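**Snack shelf: what goes where**

The shelf unit in the Clitlow room has been restocked, and the layout has changed a little. Drinks are on the top shelf and dry snacks are on the middle one. Please put things back on the level they came from.

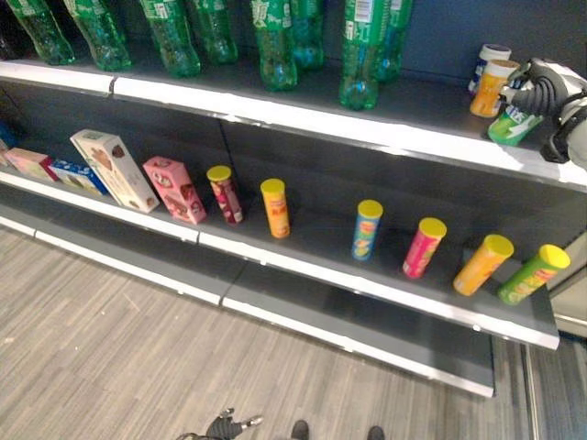
*Green soda bottles up top, snack boxes below.*

Cans go toward the right end of the top shelf, standing up. The order code for soda is still 1006. Chips are now 559, so cross out the old number if you have last month's sheet. Crumbs go into the carpet fast, so please open chips at the tables.

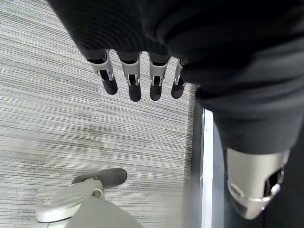

Riku Tsuji asked whether the boxes could get a shelf to themselves, as the tall canisters keep ending up in front of them. We will try that in October if the next Ostton order is small enough. Until then the canisters stay in one row, lids up, and the boxes keep to the left.

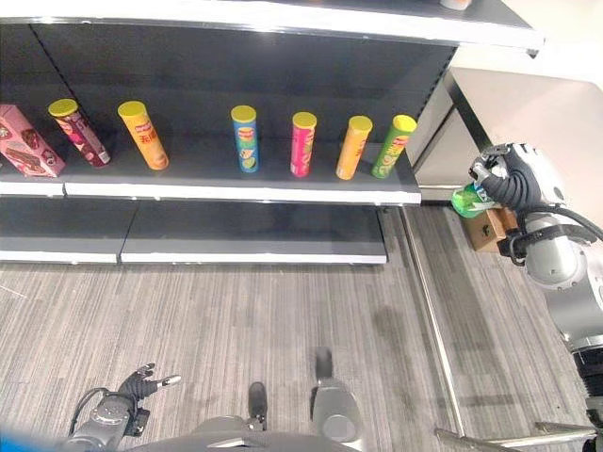

*Chip canisters on the middle shelf. The lower shelf is empty.*

The bottom level is being kept for the Ternus delivery. Please don't store bags or coats on it. Requests for other flavors can go on the sheet by the door until the 31st.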